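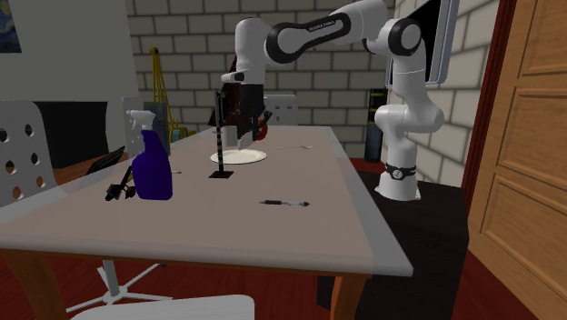
Price the table before you price the arm, Regula Berchtold told the planners at Undora, and the rest of the budget gets a lot easier to argue about. Her remark is still quoted at the top of the Tosulo sheet, the planning form that grew out of that meeting.

Tabletop arm budgeting is the planning of money, floor space and time for a robot arm that works at a table. It covers the arm and its gripper, the stand they sit on, the computer and software, and the many small items that are easy to leave out of a first quote. The term is mostly used by small labs and training workshops buying their first arm. Larger factories tend to fold the same work into their general equipment plans.

Background

The Tosulo sheet was drawn up at Undora by Berchtold and Severin Kuster. The first version had 50 lines and took most of an afternoon to fill in. Nadja Marti later trimmed it to 26, mainly by merging the cable and connector entries. It is the short version that caught on, and it's a wonderfully practical piece of paper: one page, one column for the price, one for the delivery time, and a wide space for notes. A revised edition dated 28th January moved software to the front page.

Planning in simulation

Many buyers now build the room on a computer before they order anything. A rendered dining table with a plate on it and an arm on a black pedestal next to it is enough to raise a surprising number of budget questions. How tall should the pedestal be? Can the gripper get down to the far side of the table with a chair pulled up? Moving a pedestal in software costs a few minutes of someone's time – moving a real one may mean new bolts, new holes and a patched floor.

Simulation also lets a team compare arms of different reach at the same table, which is great fun and saves long arguments. It doesn't replace a site visit. Power outlets, door widths and the strength of the floor still have to be checked on the spot, and a model is only as good as the measurements typed into it.

Main cost groups

The arm is usually the largest single entry. Quotes differ in what they include, so the Tosulo sheet asks for the controller, the emergency stop and the mounting plate on separate lines.

Grippers get their own group. A hand with two fingers can handle a wide range of household objects, though thin things lying flat are a well-known challenge. Spare fingertips are listed here too.

Furniture and mounting takes in the pedestal, the work table, the chairs and any lighting. Paler, a workshop that used the sheet in its first year of planning, had 17 entries in this group alone and ended up reusing furniture for 9 of them.

Objects for the robot to handle form a small but lively group. Plates, bottles, pens and boxes are cheap, and buying two or more of each is standard advice. Gertraud Hofstetter's guide for teachers suggests picking them at the same time as the gripper, with both sets of measurements side by side.

Training and upkeep are entered by year. Staff hours for setup belong in this group under the Tosulo rules, although Kuster has argued for giving them a page of their own.

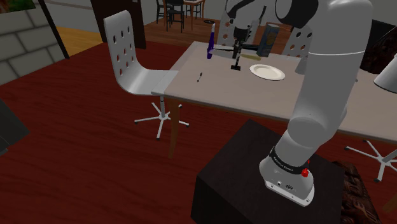
Should the software model be paid for out of the equipment budget? Most planners put it there, under setup, and move it to running costs once the arm has been delivered and the model is used for daily work.

Timing

Orders are often staged. The pedestal and table come first, then the arm, then the gripper and spares. Noreen Bukhari's version of the schedule leaves a gap after the arm arrives so that the room can be measured again and the model corrected. Buyers whose budget year closes in May sometimes reverse the order and take delivery of the arm early, with the furniture charged to the following year.

See also: Equipment leasing; Robot simulation; Workbench design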